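**Bench Skills 553, Unit 3: Shared bench layout and water at the work area**
Notes by Nicanor Tapia, Staltmont campus. Read before the lab, bring a printed copy.

Last unit covered tinning and tip care. These notes deal with the bench itself: what may stand on it, how far apart, and who puts it back. Room 3321 has small benches and most of them do two or three jobs, so the order of things on the tabletop matters more than it does in the big lab at Bustdale.

## 1. Water

Each tip sponge needs water, and so do the flux cleanup and the rinse exercise in Unit 5. Draw it from the dispenser. Use the cold outlet only. The hot side is for the staff and for softening labels before we peel them off jars.

Fill a jar no more than halfway. A full jar is top-heavy when you reach across it, and you won't need that much for one session. Tape bands on a jar mean it is a bench jar and is never used for drinking. Jars without tape belong in the kitchen – take them back if you find one.

To wet a sponge:

1. Pour a little water into the tray, away from the iron.
2. Let the sponge swell, then lift it out and squeeze it.
3. Put it back flat. It should feel damp and should not drip when you hold it up.

A soaked sponge cools the tip too quickly and the next joint suffers. A dry one scorches and leaves residue on the tip. Check it again after 20 minutes of work. 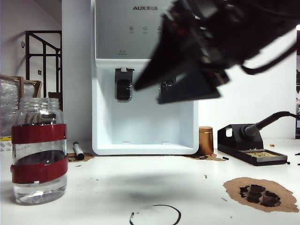 ## 2. Spacing

The rule in this course is one forearm between open water and a hot iron. Measure it with your own arm, elbow to fingertips. The stand goes on the side of your working hand with its cord running off the nearest edge, never across the front. Water goes on the other side.

Small items fill up the gap without anyone deciding to put them there. Markers, lidded tins and scraps of paper should be moved to the back or into the drawer before the iron is switched on. Paper patches used to protect the top are fine under a cold object. Do not set the stand on one.

If a jar goes over:

- Switch off at the wall first.
- Lift the iron stand clear, with the iron still in it.
- Wipe toward yourself, away from the outlets.
- Tell the instructor, even if the bench looks dry.

## 3. Clearing up

Stop soldering 17 minutes before the end of the session. This sounds early, but the irons need time to cool in their holders and the benches are used again the same afternoon.

Brush clippings and solder crumbs into the metal pan. Don't sweep them with your hand. Empty the dispenser's drip tray if there is water standing in it, and put jars upside down on the rack. Wash your hands before you eat anything.

## For next time

Read the Deltis handout on flux types, pages 4 to 9, and the short chapter in Price on ventilation. Draw your own bench from above, with the stand, sponge, water and cords marked, and write the distance between water and iron on the sketch. Pencil is fine.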